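Bench notebook, Pultdale workshop
2025-03-11

Picking this up where Pieter left off. The Brerum line goes over to the two-handed robot in September, and before that the packers and I are working through the tasks in the simulator. Same table each time: drawers, bowl, boards with the metal sheet under them, bottle.

Target is 200 runs of the bottle task before we change anything. 197 logged so far. The other three need redoing because I saved them under the wrong task name.

Simulator views, bottle and bowl table:

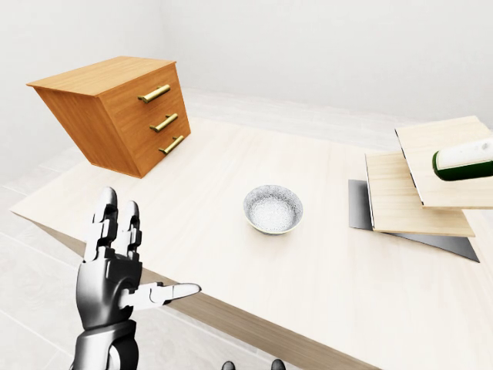
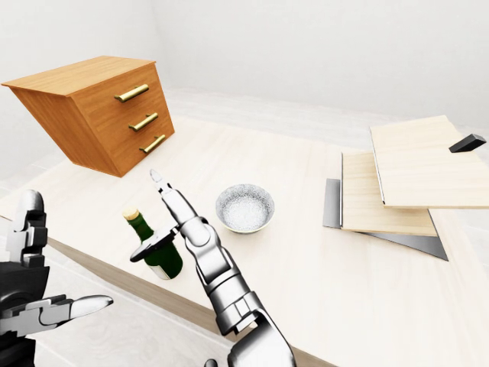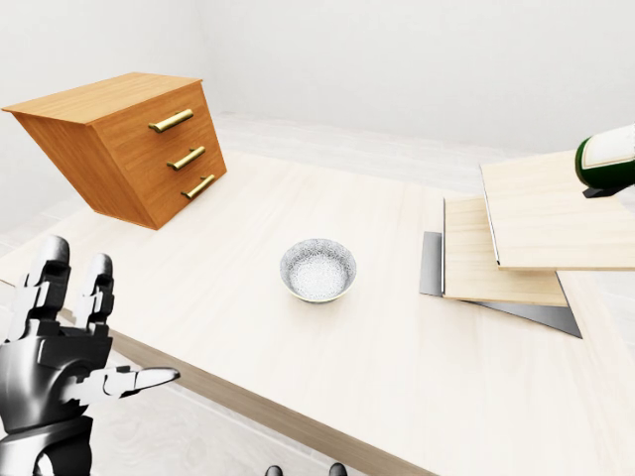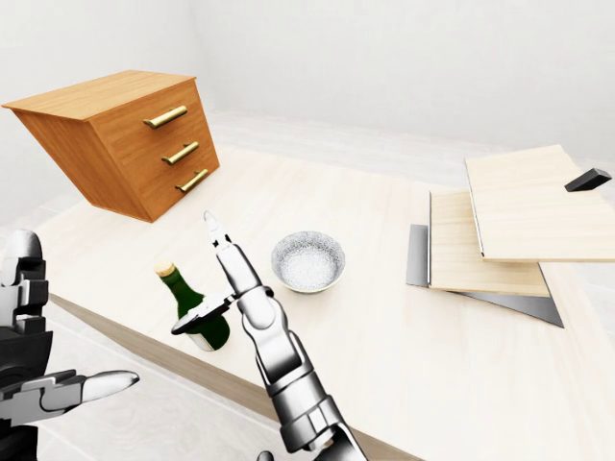

The drawers are still loading at a tilt. Nivaldo thinks it is the import from Fistora and not our table file. He will look at the origin point on the model. Left alone for now, as changing it halfway through would mean two sets of runs that don't match.

Talked to the packing team at Bai after lunch. Main points, as I wrote them down:

Nobody on the day shift loses hours in the first stage. Two people move from packing to supervising the cell, and they want that in writing with the pay grade on it. Fair request. Passed to Pieter.

Wrist strain came up again. The repeated bottle lift is the job most of them would gladly hand over. Fewer want to give up the boards — they like that station because you can talk while you do it.

They asked who gets called when the robot stops in the middle of a shift. At present that is me or Nivaldo, and we are both off site in the evening. Needs a proper answer before September.

Training is down as 7 sessions per person. I think the last two could be done on the floor, with the packers setting up the task themselves. Pieter disagrees and wants them all in the simulator first.

The 2,000 figure in the plan is simulated runs for all tasks together, so it should not be quoted to the team as bottles packed. Corrected on the whiteboard.

To do: redo the three runs, rename the folder, ask Nivaldo about the drawers, draft the call-out rota.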